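**Project report, part 2: Teaching by hand and teaching by remote**
Tuesday, July 23, 2019
Supervisor: Grethe Brynjólfsdóttir

In part 1 I described how the two arms were mounted and calibrated. This part is about the demonstrations. The task is work inside a desktop computer which lies on its side on the aluminum table, and the question is whether it is better to show this task by pushing the arm with the hands, or by moving it from a distance with the Firkine controller.

I started with hand guiding. The arm is put in Follow mode, so it gives way when one pushes it, and the joint positions are saved while it moves. It feels natural for big movements. Inside the case it is more difficult, for the reason that my own hand needs space next to the gripper, and between the drive cages and the memory slots there is not much of it.
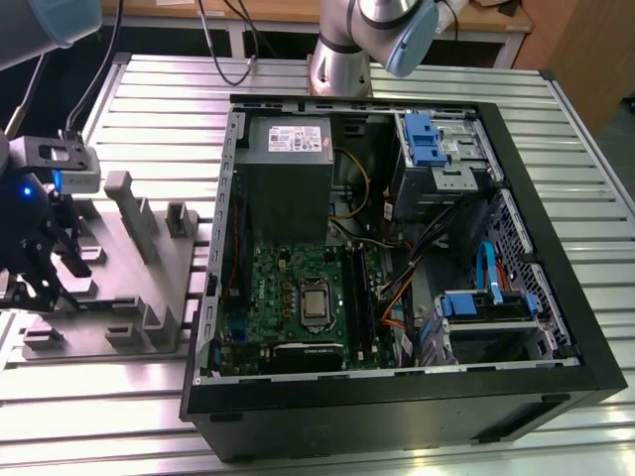 I recorded 40 demonstrations in this way. When I played them back, many had small shaking at the end of the movement - exactly where the position must be best. Grethe suggested to lock the wrist and to guide only the other joints. It helped with the shaking, but then the fingers could not be turned during the approach, and I had to give up some starting positions.

For remote control I used the Astus software with the same file format. The first two days were slow. I looked too much at the screen and too little at the table, and I often stopped above the board to think. After 70 practice runs, which are not part of the data, my movements became calmer.
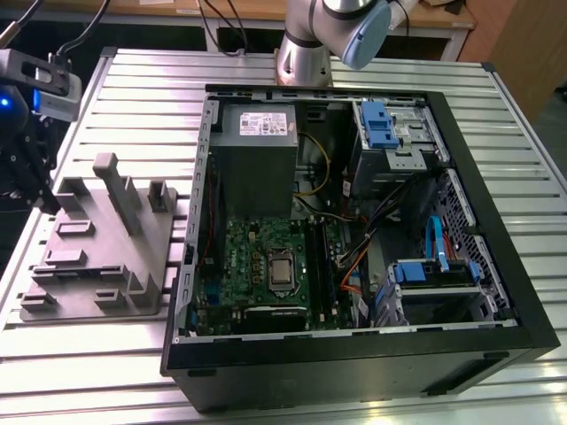
The cables are the hardest part for both methods. They do not come back to the same place after they are touched, so the recorded path fits less and less well. I now write a short note in the log each time I move a cable, and Østergaard's script splits the recordings at these notes.

After filtering, the data set has 611 segments. The plan was 2,000, and I do not think I will reach it before the end of the semester. For part 3 I will continue only with remote control and use hand guiding for the approach positions.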